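Pastdale Workshop Newsletter
30/11/2003

Finishing notes: oil on large tabletops

Members have asked why an oiled top sometimes stays tacky at one end. The usual cause is excess oil left on the surface past the wipe-off time. On the Urio finishing oil we stock, wipe-off is 14 minutes at normal shop temperature. Work in sections and wipe each one before starting the next.

Sand to 180 grit with the grain, vacuum, then apply a thin coat. Allow a full day between coats. A dining table needs 3 coats – a desk can get by with two. End grain takes up more oil and should be sanded one grit finer to keep the color even.

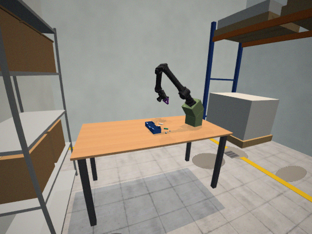 Rectangular wooden table, orange-brown top, square-section legs.

Legs should be finished before the top is attached. Coat the underside of the top as well, at the same number of coats, or the panel may cup as humidity changes. Hưng Đồng has the moisture meter and will lend it out on request.

Oily rags go in the lidded steel can by the Destura bandsaw, never in the trash. The can is emptied on Sunday evenings.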